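Gripper Comparison Bench - Safety Checklist Before Trial
Cell 8, gripper candidates Zerko and Pappas
Inspected by: Kamonchanok Paisan
Second check: Ekkachai Thammasiri
Date: Sunday, September 1, 2024

1. Emergency stop within reach of operator
OK. Pressed two times, the arm stopped both times.

2. Arm mounting bolts tight
OK. Torque marks are still in line from the June inspection.

3. Gripper fixed to flange, no play
OK for Zerko. For Pappas I felt a small movement when I turned it by hand. Ekkachai changed one screw and now it is good.

4. Finger pads clean, no cuts
Needs action. The left pad of Pappas has a small cut near the tip. It can be used for foam and soft toys, but please do not start the heavy part test before the new pads come.

5. Cable has enough slack in all positions
OK with comment. At the far left corner the cable becomes almost straight. I ask everybody to keep the wrist rotation limit as it is now in the controller.

6. Acrylic walls without cracks, corners closed
OK. Some scratches on the inside, old ones.

7. Speed limit set for trial
Was 22 percent when I arrived, should be 15. Corrected and saved. Who changed it, please write it in the log book.

8. Grip force same for both grippers
OK. Checked with the gauge, 12 N on each. Without this the comparison has no meaning.

9. Test objects inside reach area, no loose things near the arm base
OK. We use the foam block, the plush strawberry and the wooden bowl, same set for both grippers.

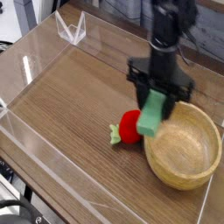 Item 9: green foam block held in the gripper, strawberry and empty bowl on the table.

10. Block held without slipping during power loss
Not tested today. Misaki Katayama has the procedure and will do it with both grippers - please do not sign this line before.

11. Controller log recording
OK, but the clock is eight minutes late. Rattana Sriwong is informed.

Result: trial allowed with foam and plush objects only. Items 4 and 10 stay open.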